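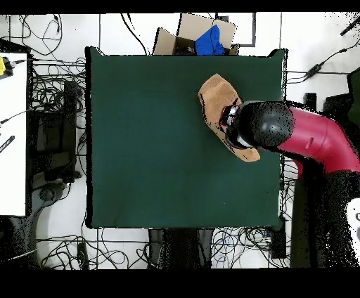 How does a robot learn a task from a person?

A person guides the arm through the job by remote control, and the system records each move until there are enough runs to train on.

Tuvel was started by Suqin Tian in a rented room in Lelden. We are now nine people. We teach robot arms to do small handling jobs, and most of our work is with soft or flat things that don't keep their shape, such as cloth.

A new operator spends 30 hours at the controls before any of their runs are kept. One task usually takes up to 80 good runs. Bad ones are marked and stored too – our software team in Bianchini Street uses them to check the training.

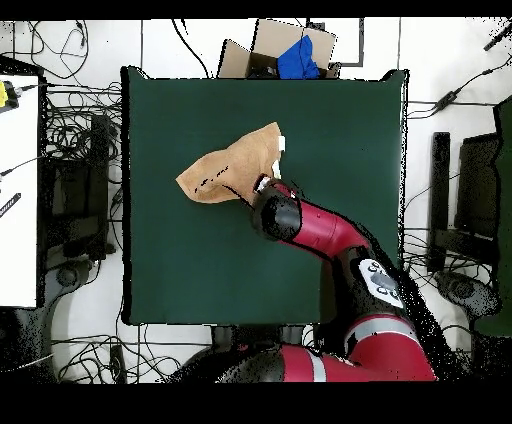

Cloth is slow work. The operator has to find an edge, close the fingers on it and move without dragging the rest along, and every run is a little different. We change operators often so that the robot doesn't pick up one person's habits.

Our recording software is called Flomus. It has been in daily use since May and now holds 214 tasks. Customers can send us their own items or come to Lelden and run the arm themselves.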